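How to plan and practise a flood siren drill at home

Posted Wed 23 December in Living by the Water

If you live in the lower part of Jardine you will know the sound of the Indalari siren by now, even if you've only ever heard it being tested on a dull morning while you were trying to get the bread out of the oven. We moved to Danero Street years ago and for a long time I treated it much as I treated the church bells, as a pleasant enough bit of local noise. Then one February it went off in the middle of the night, for real, and I stood on the landing in my socks with absolutely no idea what I was supposed to do first. The water stopped well short of us, thank goodness, but I have been a bit of a bore on the subject ever since!

So this is how we do our drill. It takes an evening to plan and hardly any time to practise, and you can change whatever doesn't suit your house.

Before you start

Find out what the signals mean where you live. In Jardine a rising and falling note means go to higher ground or up to your highest floor, and one long steady note means the danger has passed. Your own council may do it quite differently, so do ring them or look on their website, and please don't take my word for it if you live somewhere else. There are 106 homes in our warning area and I would guess a good many of them have the leaflet in a kitchen drawer, underneath the takeaway menus, which is exactly where ours was.

You'll want a sheet of paper, a pencil, a watch or a kitchen timer, and everybody who lives in the house. Yes, including the teenager.

Step 1. Decide where you are going

You need one first choice and one second choice. Ours are the chapel car park, which is 400 metres up the hill, and our own back bedroom upstairs if the road is already under water. Write both down in that order. Never plan to walk or drive through floodwater to reach your first choice, however shallow it looks from the doorstep. If you live in a bungalow, talk to a neighbour with an upstairs now, while everything is calm and you can do it over a cup of tea. People are nearly always glad to be asked, and it's a much easier conversation than the one you would have at two in the morning in the rain.

Step 2. Walk the route, twice

Walk it once in daylight and once after dark. The second walk taught us a great deal more than the first. There's a step by the lane that I had gone up and down for years without a thought, and with only a torch I very nearly went flat on my face. We also found that the side gate can't be opened by anyone under the age of ten, so the bolt has been moved down.

If somebody in the house uses a stick, a frame or a wheelchair, let them set the pace and choose the way. It may be that your second choice should become your first, and that's perfectly all right so long as everyone knows it.

Step 3. Give everyone one job

One job each, and no more than one. Somebody wakes the others, somebody brings the bag, somebody sees to the dog. The last person turns off the electricity at the main switch, but only if the switch is dry and they can get to it without standing in water. If there is any doubt, leave it alone and go.

I used to have a lovely long list with my name against most of it. When we tried it out I was still upstairs hunting for the insurance papers while the rest of the family stood at the gate calling for me, and I was quite rightly told off.
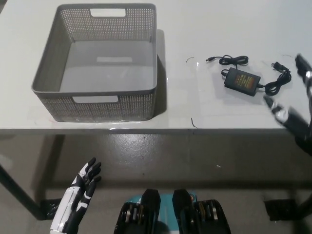 Step 4. Pack a bag that one person can carry

Keep it small. Ours has medicines for a few days, copies of the important papers in a sealed plastic wallet, a torch, a wind-up radio, water, something plain to eat, and dry socks (I feel strongly about the socks). Baby things and pet food go in as well if you need them. Hang it where you can reach it on the way out, and ask whoever is going to carry it to walk up and down the stairs with it before you call it finished.

Medicines are the bit that goes wrong over time. I put a note on the calendar to check the dates on them when the clocks change, and the biscuits get replaced then too, chiefly because they've been eaten.

Step 5. Run the drill

Tell everyone the first time. It isn't meant to frighten anybody, and small children in particular do much better when they know it's practice. Pick a dry afternoon, start the timer and shout whatever word you have agreed on. Ours is simply "siren". Everyone does their one job and goes to the gate, and you stop the timer when the last person gets there.

Our first go took 7 minutes, with a certain amount of arguing about shoes. We are down to 4 now, and nearly all of that came from keeping a pair of shoes by each bed. Don't run on the stairs to save a few seconds. A twisted ankle will cost you far more time than it gains.

Once you have managed it comfortably, try it at an awkward moment, such as during supper or when one grown-up is out. You will soon see whose job has been left undone, and you can agree between you who picks it up.

Step 6. Agree what happens if you're apart

This one is easily forgotten. If the siren sounds while the children are at school, leave them there and follow what the school tells you. Our local station, Jirell Radio, reads out the council's messages, and we have all promised to listen to that and send one short text each to the same aunt, who lives well away from the river. Phone calls can be hard to get through when the whole town is trying at once, so a text is the better bet. Write the aunt's number on paper too, and put a copy in every coat and school bag.

Step 7. Wait for the all-clear

Coming home too soon is very tempting, especially if the rain has stopped and you can see your own roof from the car park. Stay put until you hear the steady note or an official message. The river here often comes up again after it seems to have settled, and the lane can be slippery and full of rubbish long afterwards.

Keeping it up

We practise every February now, on whichever weekend has the least dreadful weather, and again if anything changes at home. When my mother-in-law came to stay for the winter we went through the whole thing with her on her second day, and she got to the gate before I did. Pin the plan inside the front door, go over it with anyone who is staying the night, and if you find a better place to keep the torch than the top of the fridge, do leave a comment and let me know.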